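Mai, Besuch in Plostov, Tag der offenen Tür bei Cleda. Notizen gleich abends getippt, sonst ist alles wieder weg.

Anreise: Bus bis Fahmy, dann umsteigen, 40 Minuten Wartezeit. Kein Kiosk. Der Shuttle vom Veranstalter fuhr nur vormittags, stand auch so im Programm, hatte ich überlesen. Also zu Fuß zur Versuchsfläche Nendum. Sandweg, immer geradeaus, Bäume und Sträucher auf beiden Seiten. Rucksack zu schwer, Wasser zu wenig. Halbschuhe waren ein Fehler, nächstes mal die alten Wanderstiefel.

## Der Weg raus

Auf dem Infozettel steht, dass Cleda den Weg mitpflegt und die Ränder absichtlich in Ruhe lässt. Gemäht wird einmal im Jahr, spät. Find ich gut. Das hohe trockene Gras am Rand bleibt also stehen, das Gebüsch dahinter auch. Im Ort wohl umstritten, manche hätten es gern ordentlicher.

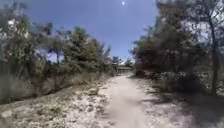

Kurz nach eins dann am Tor von Nendum. Anmeldung im Container, Besucherschild zum Anklipsen, Gruppe von 25 Leuten, eigentlich zu viel für so eine Führung. Hinten versteht man kaum was. Drei Stationen: Saatgutlager, Anzuchthaus, Kompostplatz.

- Saatgutlager: kühl, eng, immer nur 6 Personen rein. Beschriftung von Hand, alles heimische Sträucher.
- Anzuchthaus: das beste am ganzen Tag. Schlehe, Weißdorn, Pfaffenhütchen in langen Töpfen. Durfte man anfassen.
- Kompostplatz: Zeit reichte nicht mehr, nur im Vorbeigehen.

Frage nach Trockenheit kam natürlich. Antwort: im ersten Sommer wird gegossen, danach nciht mehr. Ausfälle werden im Herbst nachgepflanzt. Zahlen dazu gab es keine, schade.

Verpflegung: Suppe und Brot, 3 Euro, in Ordnung. Kaffee dünn.

Rückweg wieder über den Sand, diesmal mit zwei vollen Flaschen vom Hahn am Container. Preisliste für Heckenpflanzen liegt im Rucksack, muss ich noch abtippen. Bestellungen gehen bis Ende September.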